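Print | E-mail

Tapsell Building — Ground Floor Safety Walk
Inspection no. 354
15 September 2018
Areas covered: entrance, corridor, small rooms, rear store

Entrance and corridor
Door closer — OK. Adjusted in August and closing fully.
Mat — edge curling on the left side. Tape it down for now, replace at next order.
Emergency light over stairs — OK, stayed on for the full 30 minutes.
Extinguisher, tag 3946 — pressure OK, pin and seal in place. Bracket has one loose screw. Tighten.
Exit sign — OK.

Small rooms
Windows — open and latch properly.
Radiator valve in the Brivska room — stiff, still turns. Leave until heating season check.
Floors — parquet sound, no lifted blocks. Cables on the floor are to be covered or routed along the wall wherever people walk. 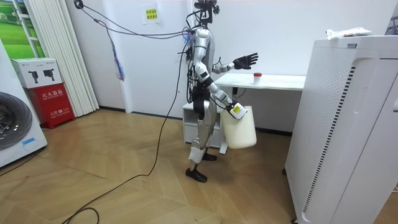 Item 2, floor cables: black cable lying across the parquet. Action required.

Hanging cables should be tied up at the wall. The same comment was made on the last walk and stays open. Outlets tested, all OK. No extension cords plugged into other extension cords.

Rear store
Shelving — fixed to wall, OK. Heavy boxes from Skovolholm are still on the top shelf and need to come down to waist height.
Ladder — feet worn. Tagged out, do not use.
Cleaning products — Cuvum floor cleaner has no label on the refill bottle. Relabel or throw out.
First aid box — short on large bandages and eye wash. Reorder both.

Result: pass with comments. Open items go on the board by the office door and are signed off there when done.

Print this page | E-mail this page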